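Pressemitteilung

Pridora veröffentlicht Plerkex 2: Greifplanung und Simulation in einem Werkzeug

Neue Version der Planungssoftware prüft Armbewegungen gegen simulierte Küchenszenen, bevor sie an die Steuerung gehen. Ab sofort für Bestandskunden, allgemeine Verfügbarkeit im Oktober.

20. September 2023 – Der Softwareanbieter Pridora hat heute die zweite Hauptversion von Plerkex freigegeben. Plerkex ist eine Planungs- und Testumgebung für Roboterarme, die mit alltäglichen Gegenständen umgehen sollen: Gläser, Dosen, Flaschen, Körbe. Kernstück der neuen Version: Bewegungsplanung, Wahrnehmungstest und Simulation laufen erstmals in einem gemeinsamen Prozess. Bisher drei Programme, drei Konfigurationsdateien, drei Fehlerquellen.

"Unsere Kunden haben uns sehr deutlich gesagt, was sie nervt", so Anisa Lubis, Leiterin Produktentwicklung bei Pridora. "Szene im einen Werkzeug bauen, exportieren, im nächsten planen, wieder exportieren. Und dann stimmt das Koordinatensystem nicht. Das ist jetzt weg."

Was neu ist

Gemeinsames Szenenmodell. Planer, Kollisionsprüfung und Bilderzeugung greifen auf dieselben Daten zu. Wer einen Gegenstand verschiebt, verschiebt ihn überall. Änderungen werden versioniert, ältere Stände lassen sich nebeneinander öffnen und vergleichen.

Neuer Bahnplaner. Grundlegend überarbeitet, mit Unterstützung für enge Arbeitsflächen. Der Planer berücksichtigt neben dem Greifer auch die übrigen Glieder des Arms und wahlweise einen Sicherheitsabstand zu jedem einzelnen Objekt. Auf dem internen Testrechner sank die mittlere Planungszeit gegenüber der Vorgängerversion um nearly-gleichmäßige Werte je Szenentyp. Die Messreihe dazu liegt der Dokumentation bei.

Licht und Schatten. Lichtquellen können jetzt pro Szene gesetzt und für Testreihen automatisch variiert werden. Lage, Härte, Helligkeit. Auch Schlagschatten von Objekten und Greifern außerhalb des Bildausschnitts werden mitgerechnet. Gerade daran scheitern Erkennungsmodelle nach Erfahrung von Pridora oft: Eine dunkle Fläche auf heller Platte wird als Gegenstand gelesen, der Planer weicht aus oder bricht ab.

Angeschnittene Objekte. Die Testumgebung erzeugt auf Wunsch gezielt Ansichten, in denen Gegenstände nur teilweise im Bild stehen. Die Auswertung weist getrennt aus, wie das Erkennungsmodell mit vollständigen und mit angeschnittenen Objekten zurechtkommt.

Zum Lieferumfang gehören 20 vorbereitete Küchenszenen, davon 18 mit vollständig editierbaren Objekten. Die restlichen Szenen dienen als feste Referenz und sind schreibgeschützt, damit Ergebnisse verschiedener Teams vergleichbar bleiben.
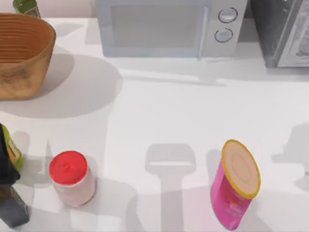 Simulierte Küchenszene: Arbeitsfläche mit Mikrowelle, Korb, Glas mit rotem Deckel und pinkfarbener Dose; vorne der Schatten des Greifers. Bild: Pridora

Erprobt bei Zendton

Vorab im Einsatz war Plerkex 2 beim Integrator Zendton, der Assistenzarme für Großküchen und Versuchsküchen einrichtet. Dort wurde die Software zunächst parallel zur alten Werkzeugkette betrieben, seit dem Sommer allein. Vesna Matić, bei Zendton verantwortlich für Steuerungssoftware, nennt vor allem die Fehlersuche als Gewinn.

"Früher haben wir einen Abbruch gesehen und erstmal geraten. Wahrnehmung? Planer? Treiber? Jetzt spule ich den Lauf zurück und sehe, welches Objekt der Planer an welcher Stelle vermutet hat", sagt Matić. "Die Schattentests waren für uns ernüchternd. Unser eigenes Modell war da deutlich schwächer als gedacht. Lieber so erfahren als beim Kunden."

Nachbesserungsbedarf sieht Matić noch bei durchsichtigen Behältern. Der Import eigener Glasmaterialien sei umständlich und die Dokumentation dazu dünn. Pridora hat für das nächste Wartungsupdate einen überarbeiteten Importdialog angekündigt.

Schnittstellen und Protokolle

Plerkex 2 lässt sich über eine grafische Oberfläche oder vollständig per Skript bedienen. Testreihen können nachts ohne Aufsicht laufen; am Morgen liegt ein Bericht mit allen abgebrochenen Läufen vor, sortiert nach Ursache. Jeder Lauf wird mit Zufallsstartwert, Softwarestand und Szenenversion gespeichert und ist damit wiederholbar. Die Übergabe an die Steuerung erfolgt erst nach ausdrücklicher Freigabe. Ein Lauf mit offener Kollisionswarnung kann nicht freigegeben werden, auch nicht von Administratoren.

Neu ist zudem das Zusatzmodul Wibisono für die Verwaltung von Objektbibliotheken. Damit legen Teams eigene Gegenstände mit Form, Masse und Greifpunkten an und teilen sie standortübergreifend. Rechte lassen sich pro Bibliothek vergeben. Wibisono ist in der Teamlizenz enthalten, für Einzelplätze wird es gesondert angeboten.

"Ein Schraubdeckel ist für einen Planer etwas anderes als eine glatte Dose, auch wenn beide gleich hoch sind", sagt Lubis. "Solches Wissen steckte bisher in irgendwelchen Tabellen auf irgendwelchen Laufwerken. Es gehört zum Objekt."

Umstieg von Version 1

Bestehende Projekte werden beim ersten Öffnen umgewandelt, das Original bleibt als Kopie erhalten. Eigene Skripte müssen in der Regel angepasst werden, weil sich die Namen mehrerer Planungsfunktionen geändert haben. Eine Liste der Änderungen ist im Kundenbereich abrufbar. Version 1 erhält weiterhin Fehlerkorekturen, aber keine neuen Funktionen mehr.

Verfügbarkeit

Bestandskunden mit laufendem Wartungsvertrag laden Plerkex 2 ab heute ohne Aufpreis aus dem Kundenbereich. Für alle anderen startet der Verkauf im Oktober. Eine Testversion ohne Anbindung an reale Steuerungen folgt zum gleichen Termin, Laufzeit unbegrenzt, Szenenexport gesperrt. Hochschulen erhalten auf Antrag eine vergünstigte Lizenz.

Online-Vorführungen für Fachpresse und Interesenten sind ebenfalls im Oktober geplant, Anmeldung über die Pressestelle.

Über Pridora

Pridora entwickelt Planungs-, Simulations- und Prüfsoftware für Roboterarme. Zu den Kunden gehören Integratoren, Gerätehersteller und Forschungsgruppen. Hauptprodukt ist die Planungs- und Testumgebung Plerkex.

Pressekontakt

Pridora, Pressestelle
Ansprechpartnerin für fachliche Rückfragen: Anisa Lubis
Bildmaterial in Druckauflösung auf Anfrage. Abdruck frei bei Nennung der Quelle, Belegexemplar erbeten.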